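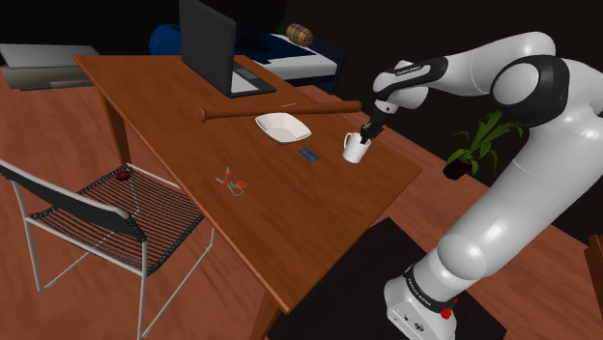 Mieczysław Ziółkowski trouve qu'un robot coûte trop cher pour ramasser une tasse, et qu'avec la même somme on achèterait des tasses pour toute la ville. Il a raison sur un point : avant d'acheter une machine, il faut regarder le prix de près.

Imagine la classe-atelier de l'école Wysocka, qui veut un bras robot. Le vendeur, Trorkeno, propose un petit modèle appelé Droltix à 1400 euros. Les élèves ont 800 euros dans leur caisse. Faut-il attendre ? Emprunter ? Choisir autre chose ? Pour le savoir, on écrit un budget, c'est-à-dire une liste de tout ce qu'il faudra payer, avec l'argent qu'on a en face.

Le bras est la plus grosse dépense de la liste. Il y a aussi la pince, qui est souvent vendue à part. C'est elle qui attrape les objets. Une pince à deux doigts convient pour beaucoup de choses, mais il faut vérifier jusqu'où elle s'ouvre et quel poids elle supporte. On mesure donc les objets avec une règle et on les pèse avant de passer commande. 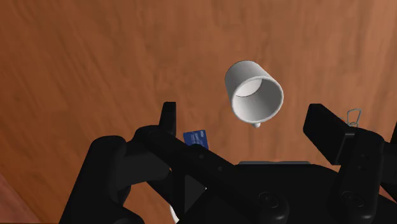 Peut-on essayer un robot avant de l'acheter ?
On peut l'essayer dans une simulation. C'est un programme qui dessine le robot et les objets sur un écran et qui calcule leurs mouvements. Si le bras virtuel est trop court, on choisit un autre modèle, et rien n'a été cassé.

La simulation demande quand même du temps et un ordinateur assez puissant. Certains programmes sont gratuits, d'autres se paient chaque année. Cela va aussi dans le budget.

Ensuite viennent les dépenses qu'on oublie facilement :
le support pour fixer le bras
les câbles
les pièces de rechange
la formation des adultes qui s'en serviront

À Wysocka, les câbles et le support ajoutent environ 100 euros.

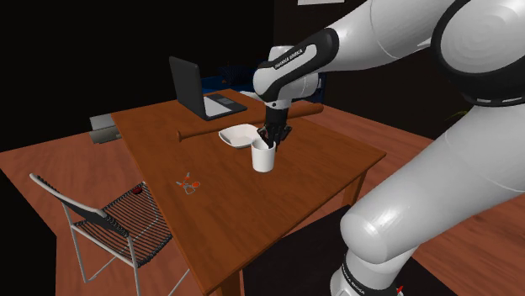 La formation dure 4 heures et elle est comprise dans le prix du Droltix. Le total est donc de 1500 euros, et il manque 700 euros. La classe a prévu une vente de gâteaux en mars. Si elle ne suffit pas, l'école demandera à Trorkeno le prix d'une location.

Louer revient moins cher au début, mais il faut rendre le robot à la fin. Pour un projet court, cela peut suffire. Pour s'en servir plusieurs années, on compare le total des loyers avec le prix d'achat, et on regarde aussi combien de temps dure la garantie.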